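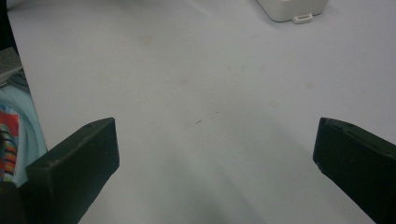
26th June. Skellby, gripper perception, second bench.

Picking up from yesterday's mess. The proposal stage still finds objects on a table with nothing between the fingers. Replayed the Maglaya set through the new build before touching any parameters, because last time I touched parameters first and lost an afternoon to my own cleverness.

Result on the 700 replay frames: 27 have a confident grasp target where there is only tabletop. The planner, being obedient, produces a nice smooth approach to each one. Kristine watched two of these in the viewer and asked if we were training it to clean. Fair.

Went through the bad ones by hand. They fall into three heaps, more or less:

Stains. There are faint tan and yellowish spots on the white top and the segmenter loves them. On their own they score low. Then the contrast normalization gets hold of a mostly blank crop, stretches whatever variation it can find, and a blotch you have to squint at comes out looking like a cookie.

The shadow between the fingers. Soft gray, gets darker toward the bottom of the view, no hard edge anywhere. Depth is poor there too (white table, nothing to match on), so the fill step makes something up and the something is a low mound. Mask plus mound equals object, according to code I wrote in November and was pleased with.

Specks. One sliver of fiber or crumb or whatever got a full six-DOF grasp pose with a width of zero. The width check tests for less than zero. Fixed, one character, no further comment.

The finger mask itself is fine now. Danilo redid it from the CAD instead of the hand-painted version, and the dark fingers against the light table are about as easy as life gets. The one leftover was the little round hole near each fingertip, which the old mask let through as two tiny objects that followed the gripper everywhere. Filled holes in the mask. Gone.

Things tried, in order:

1. Raised the proposal threshold. Kills most of the stains and also kills the white plastic parts, which have hardly more contrast with the table than the stains do. Reverted.

2. Normalization computed over the full view instead of the crop. Much better. The stuff off the left side of the table (blue cloth, that striped thing) gives it a sane range to work with, which means the pipeline now depends on clutter. I don't love it. Put in a floor on the range so that a tidy bench doesn't break us.

3. Turned off depth fill inside the region between the fingers and marked it unknown. Planner immediately refused to close on anything, since unknown counts as occupied. Technically correct. Changed it so unknown inside the grasp volume is allowed if the mask is solid, and asked Fahad to look at that before it goes anywhere near the arm.

With 2 and 3 together, bad targets go from 27 to 4. All four are the same yellowish spot seen from slightly different heights. It has earned some respect.

Tracking still has a separate problem. When an object is only partly in view at the top, say a lower edge and one tab poking down, the tracker takes the tab for the whole object and plans to pinch it. Then more of the part comes into view and it starts a new track, so you end up with two objects and a planner that wants to be fair to both. Wrote it up as ticket 1236. My preferred fix is to flag any mask touching the border as partial and not plan on it until it clears. Ariel prefers merging tracks after the fact - more general, also more places to hide a bug. We agreed to do mine first on the grounds that it is nine lines.

Timing: full pass fits in the 100 ms budget again after I removed a debug write that was saving every crop to disk. Apologies to whoever has been wondering where the disk went.

Left to do
- Fahad to review unknown-space change
- border flag, then rerun the same replay
- unit test for width of exactly zero
- ask Fulvio if the Gokex node still republishes the old mask, I think it does
- wipe table? Danilo says yes, I say not until the last four are gone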